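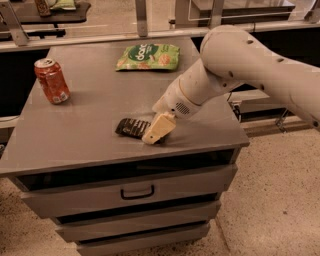
Fandton three-drawer cabinet review

Print this page | E-mail this to a friend

The Fandton is a plain grey cabinet with three drawers, one above the other, and a flat top. I bought mine to replace a bedside table that had lost a leg, and it ended up in the work room, where it holds stationery, cables and the snacks I get through in an afternoon. I have had it since November.

Delivery was one box. It came with 36 screws, a bag of plugs and a folded sheet of drawings with no words on it. The drawings are good apart from step 2, where the left and right runners look the same. They are different. Check the stamped letter on each before you put any screws in, or you will be taking them out again. Building it took me most of an evening on my own.

The drawers run well enough. The top one gets the most use in my house and has stayed straight. The bottom one needs a firm push to shut fully, and did from the first day. I rubbed candle wax on the runners and it improved a bit. The pull handle is a black U shape and you can get your whole hand round it, which I prefer to the little knobs on the Grolier cabinet I had before.

There are gaps between the drawers, and one under the top as well. They look dark against the grey and some people won't like that. Crumbs find their way in there too.
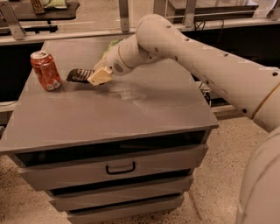 The top is what I would judge it on, as that is the part you look at. The finish is matt and it does not glare under a ceiling light. It does mark. Pale scuffs show up on the grey, and a damp cloth shifts some of them but leaves a smudge if you don't dry it afterwards. The front edge has a slight raised lip, so a pencil put down carelessly tends to stay put. A can of drink, a bag of crackers and a bar of chocolate fit on it with plenty of room left over, and I can still get a notebook down beside them. I would use a coaster with anything cold.

I looked at the Nnaji as well before buying. It has a nicer top but only two drawers, and the shop wanted a lot more for it. The Rarnavano was cheaper and wobbled on the display stand, so I left it.

The Fandton is a decent cabinet for the money. If the maker changed the instructions and sorted out the bottom drawer I would have very little to complain about. Four out of five.

Georges Fakhoury

Print | E-mail

Comments (3)

pamw
Same trouble with the bottom drawer on mine. I loosened the back screw on each runner by half a turn and it closes now.

deskbound682
Does the top come off? I need to get it up a narrow staircase.

Georges Fakhoury
It does, four screws from underneath, but you have to take the top drawer out first to reach them. Thanks for the tip about the runners, Pam, I will try it.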